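Registro de incidencia 68: simulador del puesto de demostración, jornada de puertas abiertas de Kirkberg
Estado: en seguimiento
Prioridad: alta
Componente: teleoperación y recogida de calzado
Fecha de apertura: 5/13/18

Buenas a todos. Abro esto yo porque me ha tocado preparar el puesto y prefiero que quede escrito antes de que se me olvide la mitad. Resumen rápido: con el modo visita puesto, el mando izquierdo empieza a responder tarde cuando llevamos un rato con la tarea de los zapatos, y los ensayos se nos hacen eternos. Con el modo normal va como la seda (bueno, casi).

Lo que tenemos montado es el simulador en el portátil grande de Sustar, el proyector de la sala y los dos mandos. La idea es que los visitantes de Bhatia vean primero la tarea hecha por uno de nosotros y luego se sienten ellos un ratito a probar. La escena es la de la casa, con los zapatos por el suelo, que siempre gusta más que la de los cubos de colores.

Pasos para reproducirlo:
Arrancar el simulador con el perfil de visita.
Cargar la casa y esperar a que termine de cargar las texturas.
Conectar los dos mandos, primero el derecho.
Hacer la tarea entera dos veces seguidas sin reiniciar.
En la tercera, mover solo el brazo izquierdo y mirar el contador de retardo.

Resultado esperado: 42 ms de retardo, que es lo que sale en el perfil normal.
Resultado obtenido: 700 ms, y a veces el brazo se queda pensando y luego pega un tirón. ¡Menudo susto me llevé la primera vez! 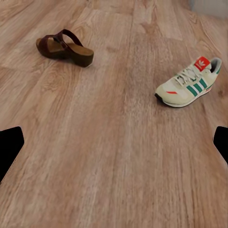
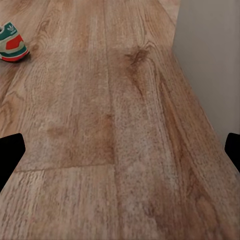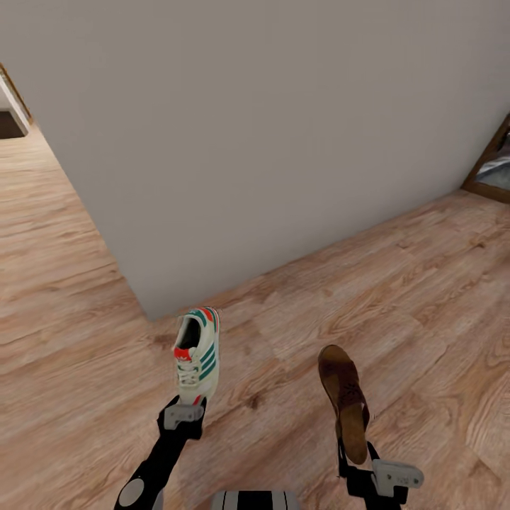 Tarea de los zapatos en el simulador, suelo de madera.

Lo del retardo lo he perseguido toda la tarde y al principio le eché la culpa al mando, claro. Cambié el cable, cambié de puerto, quité el concentrador USB y nada de nada. Después probé a intercambiar los mandos y el problema se quedó en el lado izquierdo, así que el mando está bien y perdón por haberlo insultado. Para comparar los dos lados me viene de perlas la postura con un zapato en cada pinza, la zapatilla de rayas verdes a la izquierda y el zueco marrón a la derecha, y ahí mantengo los dos brazos quietos y voy dando toquecitos a cada mando mientras miro el contador. El derecho clava los 42 ms siempre. El izquierdo se va a las nubes en cuanto se enciende la grabación de la sesión, que en el perfil de visita viene activada de serie y yo ni me acordaba.

Actualización, un par de horas después: apagué la grabación y el retardo bajó de golpe. La volví a encender y subió otra vez. Lo repetí hasta aburrirme y sale igual. Mirando el registro, el proceso que guarda la sesión comparte cola con las órdenes del brazo izquierdo, y el derecho va por la suya. No sé quién lo dejó así ni desde cuándo, pero en la demo de Clistlow ya nos quejamos de algo parecido y lo achacamos al wifi.

Apaño para la visita: en el menú de perfil, desmarcar "Grabar sesión" antes de cargar la casa. Si se desmarca con la casa ya cargada no hace caso y hay que reiniciar el simulador. Dejo una pegatina en el portátil con esto mismo en letras gordas.

Otra cosilla que he visto de paso, y que si queréis pasamos a otro registro: el botón de volver a la postura inicial no suelta las pinzas. Para nosotros da igual, pero un visitante que se sienta por primera vez lo pulsa a los dos segundos y se hace un lío tremendo. Yo lo desactivaría ese día y que reinicie la escena quien esté al lado con el teclado.

También convendría bajar la velocidad de los brazos para los invitados. La tengo al 68 % en mi copia y se maneja mucho mejor, menos espectacular pero la gente se relaja y se lo pasa bien.

Pendiente:
Separar la cola de grabación de la del brazo izquierdo (esto es de Sustar, yo ahí no toco).
Repetir la prueba larga con el proyector enchufado, que hoy la he hecho solo con la pantalla del portátil.
Confirmar si Bhatia quiere llevarse las sesiones grabadas. Si dicen que sí, el apaño no nos vale y necesitamos la corrección antes de la visita.
Cargador de repuesto para los mandos, el de la sala hace mal contacto.

No cierro el registro hasta tener la prueba del proyector. Si alguien pasa antes que yo por la sala, que no actualice el portátil, por favor, que en julio ya nos dejó sin gráficos una vez y todavía me dura el disgusto.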